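主题:Re: [拼布列表] Delusmont 图样的缝份、压线顺序和配色

收到,分几个问题回。先把来信附在前面,后加入的人不用去翻存档。

----- 引用的来信 -----
各位好。我在做 Delusmont 图样的盖毯,第一次做这么大的件,以前只做过靠垫和餐垫。面料是在 Hitimis 买的平纹棉,浅黄和天蓝,线用的是 Besnard 的细棉线。目前裁完了,拼了最上面的几行,遇到这些问题:
一、行与行接起来的时候,缝对不齐。单块量过都是对的,拼成一行之后右边短了一截,越往下差得越多。
二、图样说明上写“缝份倒向深色一侧”,但我这两种颜色都浅,浅黄下面透出天蓝的缝份,很明显。能不能全部劈开烫?
三、图样上没有讲压线。想用家用机器自己压,不知道该从中间还是从一边开始。我试了一小块,背面起褶。
四、我没有完全照图样的格子排,想要大一点、乱一点的块面。排出来又觉得碎。包边该用哪种颜色也没定。
另外,布没有预洗。现在洗还来得及吗?
----- 引用结束 -----

先说没有预洗的事,它影响后面几件事。

已经裁开的布片不要再洗。平纹棉裁成小块下水,四边会脱纱,捞出来又是歪的,烫平之后尺寸也不是原来的尺寸。既然全部没洗,就一路不洗到底,做完整件下水,缩也一起缩。怕的是有的洗过有的没洗,缩率不同,做好后第一次洗就会在交界的地方起皱。你如果中途补布,补的那块也不要洗。

铺棉和背布同理。背布如果是新的,也不洗。铺棉看包装上的说明,棉的铺棉一般会缩,做出来洗过之后表面有一层细皱,有人就喜欢这个样子,有人受不了。受不了的话换聚酯铺棉,缩得少,但是手感不一样,冬天也更闷一点。

掉色要单独试。拿一块天蓝的边角料,泡在热水里,放到水凉,再捞出来压在白布上。白布上有颜色,将来整件第一次洗的时候就用冷水,放吸色片,洗完马上摊开,不要团在机器里。我在 Hitimis 买过的蓝色系,浅的没有出过问题,深的有一次把浅灰的底布染了。你这个天蓝应该算浅的,仍然建议试,试一次就是一杯水的事。

第一个问题,对不齐。

单块量都对,拼成一行短了,基本是缝份宽了。一道缝多吃进去一点点,看单块是看不出来的,一行下来就累积成一截。不要靠机器压脚边来估,压脚边跟实际缝份经常不一样,换一个压脚就又变了。

检查的办法:剪几条同样宽的废布,长边对长边拼起来,烫平,量中间那条露出来的宽度。应该等于裁的宽度减掉左右的缝份。窄了,就是缝份宽了,把针位往布边的方向调一格,再缝一组。宽了就反过来。调好以后在针板上贴一条纸胶带当靠边,多贴几层,贴出一个台阶来,布边能顶住。我的机器上那条胶带贴到发黑了也没换,换一次就要重新校一次。

还有一件事容易漏:烫。缝份倒向一侧的时候,布翻过来要走过线的厚度,这个厚度会吃掉一点宽度。所以缝份要比名义上的略窄一丝。线粗的时候更明显。Besnard 的细棉线不算粗,影响不大,但也不是没有。

烫的动作也要看一看。熨斗应该是提起来、放下去,不是推。推的话斜着的那一边会被拉长,蒸汽一上来更厉害。先不翻开,在缝线上面直接压一下,让线陷到布里,然后再翻开来烫。这一步很多图样说明里不写。Delusmont 的说明写得尤其简略,默认做的人都知道。

已经拼好的那几行怎么办,看差多少。差得不多,可以在接行的时候把松的那一行放在下面,贴着送布牙,机器会把它多送进去一点,长短就匀掉了。每个接缝处先别上珠针,针要横过缝线插,两侧各一根,车到跟前再拔。差得多就只能拆。拆的时候不要两手扯,从背面每隔几针挑断一针,再从正面把线整条抽掉,布边不会毛。拆下来的片子用喷胶浆喷一下,垫着烫干,再拿尺子对一遍,能救回来大部分。

往后每拼完一行就量一行,记在纸上。不要等全部拼完再量。我做第一件大的时候,到最后才发现上边和下边差出一掌宽,那件到现在还是梯形的,铺在沙发上看不太出来。

第二个问题,缝份倒向哪边。

“倒向深色”这条规则是为了不透,你两种都浅,它帮不上多少忙。在浅黄和天蓝之间,深的那一方还是天蓝,倒向天蓝一侧,透出来的是浅黄,压在蓝下面不显眼。你现在看到浅黄下面透蓝,说明有一部分是倒反了,或者是为了让接缝错开而故意倒过去的。

全部劈开烫可以。好处是平,透的宽度也均匀,左右各一窄条,颜色各归各,不会出现浅黄下面压着蓝的情况。坏处是接行的时候没有互相顶住的台阶,全靠针对位,而且劈开的缝在压线的时候如果刚好沿着缝走,针会扎在线上,时间长了缝容易开。所以劈开烫的件,针距要调小,压线也不要走落缝,离开接缝一点走。

我自己的习惯是块内劈开,行与行之间倒向一边。这样块本身平整,接行的时候又不至于太厚。你已经拼好的几行不用返工,从下一行开始改就行,正面看不出分界。

如果透得实在厉害,有两个补救。一个是把透出来的缝份修窄,修成台阶状,上层窄下层宽,不要一刀剪齐。另一个是在浅黄的背后加一层很薄的白衬,针织底的那种,不要用硬的。加衬要在裁之前加,你已经裁完了,这个就留给下一件。

第三个问题,压线。

从中间开始,往四周走。这一条没有什么可商量的,从一边开始的话,松的布会一路被赶到另一边,最后在角上堆出一个褶来。

背面起褶多半是假缝没做好。假缝的顺序:背布正面朝下铺在硬地面上,四边用胶带贴住,绷平,不能绷到拉长。胶带先贴对边的中点,再贴另外一组对边的中点,最后贴角。铺棉放上去,用手从中间往外抹。表布最后放,正面朝上,把竖向和横向的中线跟背布的中线对上。然后用弯针别,间距是一个拳头,别到最边上为止。很多人边上别得稀,边上恰恰是最容易走的。

用喷胶也行,天气要干,窗要开,地上铺旧报纸。喷胶的件放久了会松,喷完最好当月压完。十一月那次在 Skaltden 办的共缝会上,有一件是喷胶以后搁了很久才拿来压的,压到一半背布全脱开了,当场改成弯针重新别,耽误了大半个下午。

机器上的设定。走直线用均匀送布压脚,压脚压力调轻一档。针用压线针或者牛仔针,做一件换一根新的。上线和底线如果颜色不同,张力稍有不准就会看见对面的线点,你上下都用浅黄或者米白,省事。针距比拼布的时候大一点。先在同样的三层废料上试,废料要包括一道接缝,不要只试平的地方。

压的顺序是先走大框架,把几条主要的竖线和横线走完,把整件分成几块,然后再回到每一块里走细的。竖线全部从上往下走的话,表布会往下斜,所以相邻的线要换方向。换方向会不会起斜纹,要看线隔得多远,隔得近就会,隔得远看不出来。你先走远的。

间距不要太密。家用机器喉部窄,卷着布往里塞,密的花样做到后面会很累,肩膀受不了,针脚也开始乱。我一般每次最多压 60 分钟就停,第二天再来。布的重量不要吊在机器后面,后面和左边都要有东西托着,搭一张同样高的桌子,或者把熨烫板升起来。布一旦往下坠,针就会被拉弯,断针大多是这么断的。

自由压线是另外一回事,没有练过的话不要直接上大件。拿废料练到针脚匀了再说。你那个图样是大块面,直线压足够了,斜的格子也好看。

第四个问题,配色和排布。

觉得碎,我猜是因为大小块混着放,但是深浅没有拉开。浅黄和天蓝明度接近,眯起眼睛看会糊在一起,剩下的就只有接缝线,线一多就碎。办法有两个:要么把块放大,减少接缝;要么在里面加一点明度不同的东西。你说想要大一点、乱一点,那就先走第一条路。

具体排的时候,不要先缝。找一面墙,挂一块绒布或者旧法兰绒床单,把裁好的片子直接按上去。按好以后退到房间另一头看,拍一张黑白的再看。黑白里面分不出哪块黄哪块蓝,就说明明度太近,换一块亮的天蓝上去。摆一晚上,第二天早上用日光再看一遍,灯下选的黄到了白天经常偏绿。

不规则的格子也要有规矩,不然裁起来没有头。我的做法是定一个小单位,所有的块都是它的倍数,拼的时候才接得上。拿 4 做单位,小块是 4 厘米见方,大块是 16 厘米见方,中间随便填长条。成品尺寸定了之后再统一加缝份,不要先加再乘,乘完就错了。同色的大块可以挨着放,挨着的地方看上去就是一整片,自然就乱了,也不碎。要避免的是四个角都在同一个点上碰头的情况太多,那样眼睛又会读成普通的棋盘格。错开半块就没有了。

行接行在这种排法里不好用,因为没有通到头的行。要分区拼:先把几块小的拼成一个方的,再把方的跟方的拼。动手之前在纸上把分区画出来,凡是出现拐进去的角,就得用部分缝的办法,先缝一半,后面再回来缝另一半。能不出现就不出现。你已经拼好的上面几行可以不动,作为规整的一段,从下面开始散开,反而有过渡。

包边。浅黄包边会把整件往外扩,看着松;天蓝包边收得住,但是如果边上正好是天蓝的大块,就连成一片,没有边了。我会用比表面的天蓝再淡一点、偏青的蓝,一色到底,不拼接。淡的包边容易脏,盖毯经常抓着边拖,这个要自己掂量。宽度留得比平时厚一点,大块面配细边显得小气。

包边布要不要斜裁,直边就不用,直裁省布。只有圆角才必须斜裁。包边条对折烫好,先车在正面,翻到背面手缝,或者先车背面翻到正面机缝,都行。手缝结实一些,慢。转角的地方车到离边一个缝份的位置停下来回针,把条子往上折成斜角再往下折,从边上重新开始车。折出来的角如果圆了,是停早了;如果戳出来一个尖,是停晚了。

布够不够的问题你没有问,我顺带提一句。改成大块以后用布比原图样省,因为缝份少了,但是包边和背布是一样的。Hitimis 的平纹棉不同批次颜色有偏差,浅黄尤其明显。如果预计要补,趁早补,补回来先跟手里的比一下,差得看得出来就集中放到一个角上,或者干脆分散到全件各处,不要只有孤零零的一块。

线也是。Besnard 的细棉线一轴用下来,大件的拼接加压线肯定不够,我上一件用了 5 轴。压线最好换粗一点的,针脚才显出来,同一个色号的粗线和细线看起来会差一点点,粗的显深。

工具方面,裁刀的刀片该换就换。裁的时候听到咯噔咯噔的声音,布上隔一段连着一根纱,就是刀片有缺口了,硬压着裁尺子会滑。尺子背面贴几小片砂纸,防滑。长尺只认一把,不同牌子的尺刻度线粗细不同,混着用,量出来就有差别,这也是对不齐的一个原因。

Skaltden 那边的长臂压线机可以预约,排队比较久。如果你压到一半不想压了,半成品他们是不收的,要交就从头交,表布、铺棉、背布分开送,不要别针,不要喷胶。背布每边比表布多留出一掌宽,少了夹不住。这个最好在压之前就想好。

Delusmont 的图样还有一处印错:说明里长条的裁切尺寸没有加缝份,而方块的加了。照着裁,长条会短。我不知道新印的改了没有。你既然已经改成自己的排法,影响不大,但是手里那几行如果用了图样上的长条,请量一下,第一个问题说的“越往下差得越多”也可能有一部分是从这里来的。

浅黄和亮天蓝大块相间、格子不规则,边是一色的淡青蓝,大致是这种搭配:

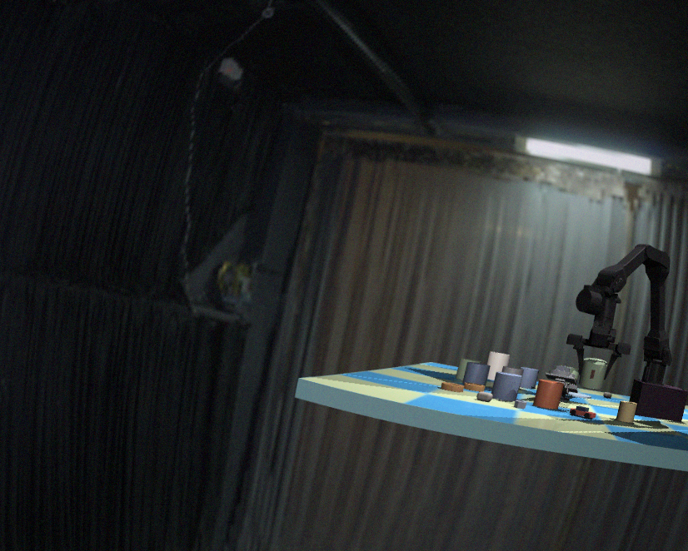 列表上随后有一封回信,说长条那处印错自己也碰上过,新印的仍然没有改,当时是把方块统一修小来迁就长条,整件因此窄了一圈,好在背布够大,不耽误用。信里还说不太赞成块内劈开烫,洗的次数多了以后,劈开的缝上会有小绒从缝里钻出来,深色布上看得很清楚,浅黄和天蓝可能还好。包边那一条倒是同意,只是提醒淡色的包边条最好多裁一条收着,将来磨破了换得上。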